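Temba Kit Guide
Section 4: Putting the tray kit on the table and teaching the first move

By Rehema Simiyu

Okay, the arm is bolted down and it powers up. If that isn't you yet, go back to Section 3, because everything from now on assumes the arm can move. I've set up the Temba kit on two different tables by now, and the second go took me a single evening with the radio on. The first one took a lot longer (I skipped step 3, so please don't skip step 3).

What you need within reach: the border bars, the marker panel, the tray, the small blocks, a soft cloth, and the Bindmont control app open on your laptop. The arm speed in the app should be at 50 or lower. Mine came out of the box at 107, and that's way too lively when your hands are still in there!

1. Wipe the tabletop. Grit under the panel will tip it, and you won't notice until much later.

2. Lay out the border bars and push the joints together. A little line at each joint is fine. A gap you can get a fingernail into is too big, so knock it closed with the heel of your hand.

3. In the app, open Markers and press Clear. Old marker positions hang around from the factory test, and the app will happily mix them with yours.

4. Put the panel down flat with all four markers facing up. Don't tape it yet.

5. Set the tray in front of the panel, inside the border. It doesn't have to be square to anything. I leave mine at a bit of an angle, and the app reads the markers on the tray walls just fine.

6. Stand the blocks out to the sides of the panel, markers showing. Leave enough space for the gripper fingers to open.

CAUTION: Keep one hand near the stop button any time the arm is on. I know, I know. But keep it there.

7. Press Find All. You want a green check next to every part. A yellow one usually means glare, so turn off the desk lamp and press it again.

8. Choose Touch Test and bring the gripper down over the panel with the arrow keys. Use the small steps once you're close. Stop when the finger is just above the surface and press Save Height. 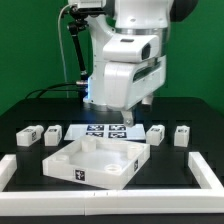 Page last changed: 28 December 2018

With the finger hovering just over the white panel like that, you can save. Lower than this and you'll be scraping plastic, so if you hear a tick, back up one step and try again. Check your cables too while you're down there. Mine run off to the left across the tabletop, away from the arm, and I'd copy that.

9. Now tape the panel down at the corners, clear of the markers, and run Find All one more time.

NOTE: If the height won't save, your app is probably older than the April update. The Narwood download page has the newer one.

10. Back the arm off with Home and save the whole layout under a name you'll recognize. I used "kitchen" and I still regret it.

Spare blocks and markers come from Brodel. Picking up your first block is in Section 5.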